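Safe approach rules for picking from deep bins – what do people use?

Posted in Workcell Practice

Liam Wragg

We're writing house rules for bin picking before we let the second shift change programs. The cell is a two-finger gripper working out of a blue bin and a green bin sitting hard up against each other. It's all in simulation until June. My draft says full open on approach, no exceptions, and slow down at the rim. The integrator (Hoker) reckons full open is bad practice in a deep bin with a neighbour. Is there an accepted rule, or does everyone make up their own?

Hoker_fan_no_more

Just use whatever the default is. We've run 3,000 cycles on ours and never touched it.

Štěpánek

There's no single number in the standards that I know of. The robot safety standards deal with people and the risk assessment, and leave grasp planning to you. You still want it written down, so whoever edits the program at 3 in the morning works to the same limits. Our sheet at Nokmont goes like this:

1. Set the opening per item. Full open is only allowed where both fingers clear the walls at the depth of the pick, and these bins narrow toward the base.

2. Rim crossing at 35 per cent speed or less, straight down, no wrist rotation until the fingertips are below the rim.

3. Check the view from the wrist before closing. The pads should be either side of the item and clear of it. If the package is lying lower than the pads, keep descending – don't close early and hope.

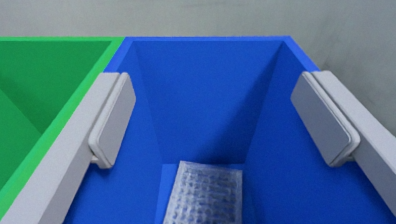
4. Treat the shared edge as a wall. Neither finger goes over it during a descent, even if the bin next door is empty.

5. See-through packaging gets its own entry in the item list. Don't reuse the depth settings from solid cartons.

6. After 3 failed picks on the same item, stop and call someone.

Sim won't tell you much about rule 5, so redo that one on the floor. Any change to the sheet gets initialled, and the old copy comes off the cell.

Liam Wragg

Thanks, I've dropped the full open line. We'll keep rule 4 even for the end bins so there's only one version.

Related threads
Colour coding bins when two products look the same
Trolix gripper pads – when do you replace them?
Who signs off a speed change?
Labelling programs so night shift can find them

Contact the moderators | Copyright remains with each poster | Back to top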